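4. Capping, uncapping and putting down your Flarken

Of all the ways to ruin a fountain pen, most happen within a hand's width of the table, and most involve the cap. Read this section before you fill the pen. Kaan Akbulut, who runs the Skondenholm repair bench, would like you to read it twice.

The Flarken in black and gold: 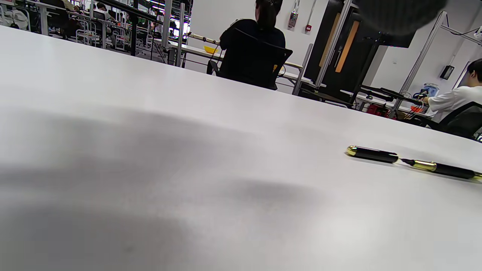
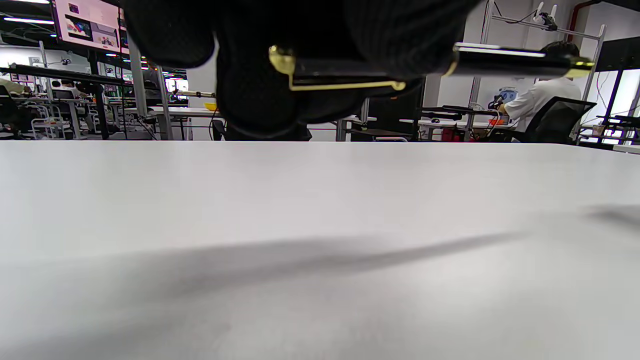
4.1 Taking the cap off

1. Hold the pen level, over a table. A table is cheaper than a carpet.
2. Grip the barrel in one hand and the cap in the other. Leave the clip alone. It is there to hold the pen in a pocket and resents being used as a lever.
3. Pull straight. Do not twist, whatever your old pen liked.
4. Lay both parts on a flat, clean surface, well in from the edge.

CAUTION: The barrel is round and will roll given any excuse. A dropped nib is not covered by the guarantee. Replacement nibs are part 212 in the Toleo catalogue, and the price is meant to be instructive.

4.2 Putting the cap back

1. Check that the nib is clean. Wipe it with a soft cloth, not your sleeve.
2. Line the cap up with the pen before you push.
3. Push until you hear a click. One click is enough.
4. If there is no click, stop and look inside the cap. Repair slip 931 records half a peppermint.

NOTE: The cap spring is rated for 500 openings between services. People who click the cap on and off in meetings will get there by September, and their colleagues will have stopped speaking to them well before that.

4.3 If the cap sticks

Run the closed cap under lukewarm water, dry it and try again. Pliers are not mentioned anywhere in this manual. If it still won't move, post the whole pen to Gündoğdu, using the padded envelope from section 2.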